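Ratenham Institute of Technology
Thread – open day at the Tumunness laboratory

1/ The Institute thanks everyone who attended the February open day at the Tumunness laboratory. Over 72 visitors registered. A short record of the afternoon follows for those who were unable to join us.

2/ Doors opened at 1 p.m. Guests were received in the lower hall and taken upstairs in groups of 20. Each group spent 30 minutes with the household robotics team.

3/ The first station covered Koech, the planning software under development here since the laboratory moved to its present building. Staff explained how a spoken request is divided into smaller steps before any arm is told to move.

4/ The second station was devoted to Hellent, our simulated kitchen. New tasks are tried in Hellent before they are tried on hardware. Broken dishes cost nothing there, and a failed run can be repeated from the same starting point.

5/ Several guests asked why so much effort goes into kitchen work. Rooms of this kind are crowded, and the objects in them differ widely in shape and size. A method that copes with a kitchen sink often carries over to a workbench – though not always.

6/ The final station dealt with dishes and food placed in and near the sink. Visitors were invited to suggest instructions and to discuss with staff how each one might be misread.
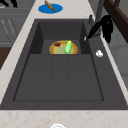

1 min read

7/ The sink view from Hellent drew the most questions. "Pick up the plate" is unclear when a yellow plate sits at the back of the sink and a blue one lies on the counter behind it. The yellow plate also has food on it, under the faucet, and the system must decide whether to clear it first.

8/ Written questions may be left at the front desk, Room 2225, until the end of the month. Replies will be posted on this account.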